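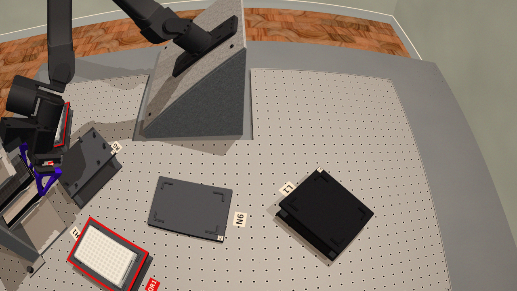
Sliding patio door drags after new rollers

olon_31
Replaced both rollers on a Trustanholm two-panel slider in March. Door still drags for the last 4 inches before the latch. Track is vacuumed, no lube on it.

Wirko
Height adjustment. Back both screws off, then raise the latch side 2 turns and check the gap against the jamb.

cronin1027
Disagree. If it only drags at one end, the sill is bowed. Put a straightedge on it before touching the screws.

Wirko
A low corner can drag at one end too, if the sill rises slightly there. Adjusting takes a minute.

olon_31
Straightedge shows a slight hump near the jamb - a sill screw was sitting proud. Drove it flush. Better, still some noise.

cronin1027
Dry silicone on the track. No grease, it holds grit.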